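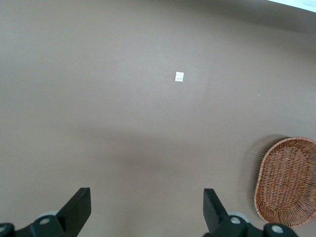
Section 12 of the Clundale cell standard was two sentences long. An object not listed on the work order shall not be moved by the arm. An object not listed on the work order shall be reported.

Essam Bennani had written both sentences in January, in one afternoon, and had not thought about them since. On September 28, 2022, at the start of the late shift, the arm reported a label.

The report gave a position on the table and a confidence score. It classed the item as printed matter, small, text not resolved. The basket was on the work order. The label was not. The arm had opened its gripper, stopped above the table, and held.

Bennani read the report twice and called Kettani, the firm that maintained the controllers.

"It's a sticker," said the technician. "Override it."

"Under which clause?"

The technician looked. There was no clause. Section 11 covered overrides for listed objects. Section 13 covered damage. An operator could remove an unlisted object by hand, but only after identifying it, and identification required a legible text or an owner.

"Then go and read it," said the technician.

Bennani put on safety glasses, locked out the cell, hung his tag on the switch, and signed the entry log. The procedure took longer than he remembered. He had set the waiting period himself, at 29 seconds, and he stood at the gate for all of them.

The print was very small. He bent down and held his phone light beside it. It was an inspection label from Favent, the company that had resurfaced the table. It said that the surface had been checked for flatness. Under that was a line for the approver, and on the line were his own initials.

He did not remember signing it. He went back to the office and found the record in the Trornton archive, on page 600 of a scanned file. The label was to remain in place for the life of the surface.

So it could not be removed, and it was not listed. He opened the standard and began a third sentence. Permanent markings shall be entered on the work order as fixtures. He deleted "permanent," since the arm could not judge that, and then put it back, since the operator could.

The change needed 2 signatures. He signed on the first line and sent it to the day supervisor, who had gone home.

The cell stayed locked out overnight. In the morning the supervisor wrote back with one question. She wanted to know who had checked the flatness.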